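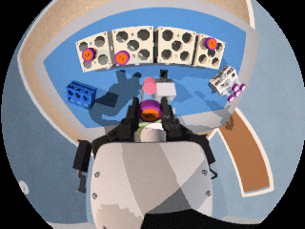 Death notices in the Vistammont weekly – project report, October 26, 2020

Question was whether notices got longer once families paid by the line. Read 256 of them out of nearly 900 on the Novik microfilm. Rest still to do in December. Early ones short: name, age, church, cemetery. Later ones list pallbearers, grandkids, the Legion branch, favourite hymns.
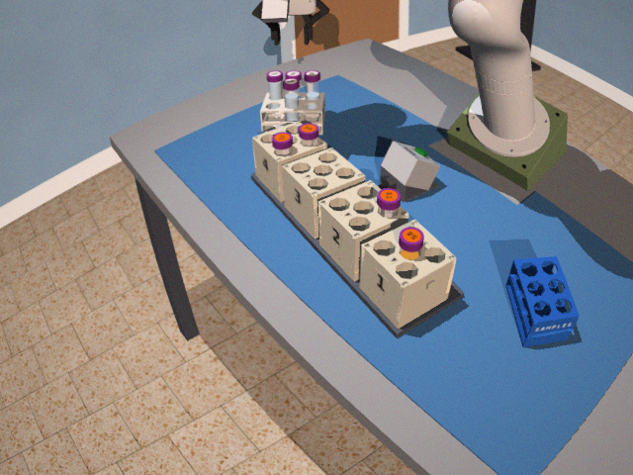
Also more cremations, and "in lieu of flowers" shows up alot. Sirnness funeral home wrote most of theirs to one template so I counted those seperately. 10 were unreadable, left out. Still need the price lists.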